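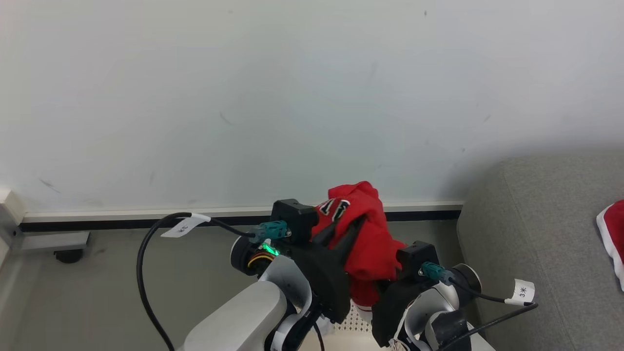 4 Preparing and pressing plant specimens

4.1 Before you begin

This section applies to the Vitar field press and to all flowering plants collected for the Proseritz herbarium. Ferns, mosses and aquatic plants are dealt with in Section 6. Users who have not pressed specimens before should read the whole section before collecting.

Each specimen must have a collection number. The number is written in the field notebook and on the folded sheet that holds the plant, in pencil. Ink is not accepted, as it may run when the sheets are damp.

4.2 Collecting

1. Choose a plant that is typical of the population. Plants damaged by insects or frost should be taken only where the damage is the subject of the record.

2. Collect flowers and, where present, fruit. For small herbs, lift the whole plant with its root. For shrubs and trees, cut a flowering branch that will fit the sheet when folded once.

3. Shake soil from the roots. Do not wash them.

4. Record in the notebook anything that will be lost on drying: flower colour, scent, the colour of any sap, and the height of the living plant.

5. Place the plant in a collecting bag and close the bag. Plants with thin petals, such as poppies and flax, should be put straight into the press.

Caution: Wear gloves when handling spurges, hogweeds and monkshood. The sap of spurges and hogweeds can injure the skin, and all parts of monkshood are poisonous.

4.3 Loading the press

1. Undo both straps and lift off the upper board.

2. Lay one ventilator on the lower board, followed by one sheet of blotting paper.

3. Open a folded sheet and arrange the plant inside it. Turn at least one leaf over so that its underside can be seen. Stems that are too long may be bent into a V or an N.

4. Close the folded sheet, cover it with blotting paper and add a second ventilator.

5. Repeat until all specimens are in place. Put thick stems at alternate ends of the stack to keep it level.

6. Replace the upper board and tighten the straps evenly.

Note: Bulbs and fleshy roots should be cut lengthwise before pressing. Keep both halves in the same folded sheet.

4.4 Drying

Change the blotting paper after the first night and then once a day. At the first change, leaves and petals are still soft and may be straightened with a blunt needle. Tighten the straps again after every change.

Stand the press on its edge in a warm room with moving air. It must not be placed on a stove or radiator.

A specimen is ready when it stays stiff on being lifted by the stem and does not feel cool against the cheek. Stonecrops and other succulents take considerably longer than grasses and should be pressed separately.

4.5 Handing in

Dried specimens are left in their folded sheets and handed to Edit Pap at the Proseritz herbarium, together with a copy of the notebook page. Mounting is carried out by herbarium staff. Requests to keep a duplicate should be marked on the notebook page.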